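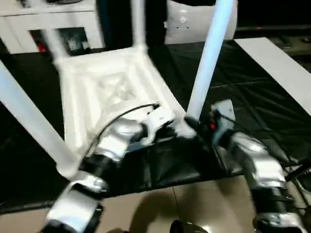

BRAGANÇA, January

Home | Features | Software | Subscribe

The planner of Skodia used to think for nine seconds before every move. Aurora Ramalho, who wrote most of it, does not defend those seconds. "It checked everything again from zero," she says. "Also the things that could not change."

A chair with its legs up is hard for a planner. Each leg is a thin obstacle, and two arms must share the space between them. The new version keeps one collision model for both arms and updates only the part near each gripper. A plan now takes up to 400 milliseconds.

Perception is still the weak side. White plastic gives the depth camera few points, so Yamuna Kurian fits a known chair model to the edges instead. Cables are not in the model at all — for them she keeps a wide margin by hand.

The next work is on contact force, and the code for it is 29 files that only Ramalho has read.

Comments

Simone Frota: Is the edge fitting open source?

Anjani Oei: We had the same trouble with white parts. Matte spray helped a little.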